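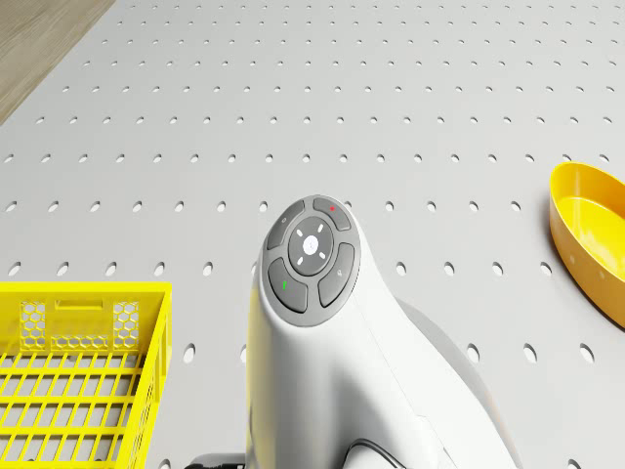 2 min read

Home Datasets Tools Docs Contact

# Flandton Rain Gauge Records

Daily rainfall readings from the Flandton gauge network, transcribed from paper registers and checked against the monthly returns. The data are meant for local drainage work, teaching and small hydrology studies. They are not suitable for flood warning.

## Contents

- `daily.csv` – one row per gauge per day
- `gauges.csv` – gauge name, height above ground, type of funnel
- `flags.csv` – quality codes and their meanings
- `notes/` – register remarks, typed as written

Files are UTF-8, comma separated, with a header row. Missing values are left blank. A zero means the observer wrote a zero or a dash. A blank means the entry is absent or could not be read.

## Units and observation time

All depths are in millimetres. Registers kept in inches were converted after transcription, and the original figure is held in `depth_raw`. Readings were taken at 9 am and are credited to the day before, following the practice in the registers. Some early pages at the Skotberg gauge credit the reading to the day it was taken. These have been shifted and carry flag S.

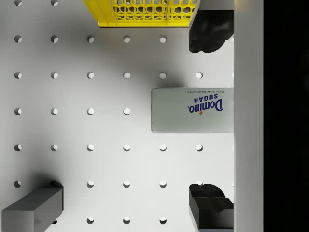
Snow was melted and measured as water where the observer was able to do so. Where only a depth of lying snow was given, the value is in `snow_raw` and the rainfall column is blank. No ratio has been applied to turn one into the other.

## Transcription

Each page was keyed twice, by different people, and the two versions compared by script. Differences were settled by going back to the page scan. Entries that stayed unclear carry flag U. Any daily value above 160 mm was checked by hand before release, whatever its source.

Monthly totals in the registers were keyed separately. If the sum of the daily values differs from the written total by more than 2 mm, every day in that month carries flag M. The daily values themselves are left alone – the error is often in the observer's addition.

## Known problems

- The Frandsen gauge was moved away from a hedge part way through the record. Totals before the move look low in windy months. No correction has been made.
- The Cisar gauge overflowed at least once. The affected entry is a lower limit and carries flag L.
- Several October pages for Skotberg are water damaged along the inner margin.

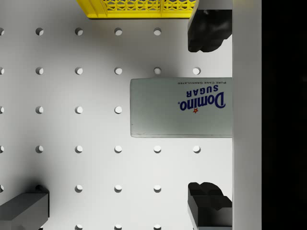 - Trace amounts were written as "tr", "trace" or a small cross. All three are stored as 0 with flag T.

## Suggested use

For monthly or yearly work, drop any month with more than 10 blank days and treat flag M with care. For daily extremes, exclude flags L and U. Do not average across gauges without reading `gauges.csv` first, as the funnels differ in height.

## Changes in version 2

Flag S added. Duplicate rows removed from the Cisar record. Column `depth` renamed `depth_mm`.

## Licence

Free to reuse with credit to Flandton Rain Gauge Records. Please state the version used. Corrections are welcome and should give the gauge, the date and the page number.

Contact | © Flandton Rain Gauge Records | Back to top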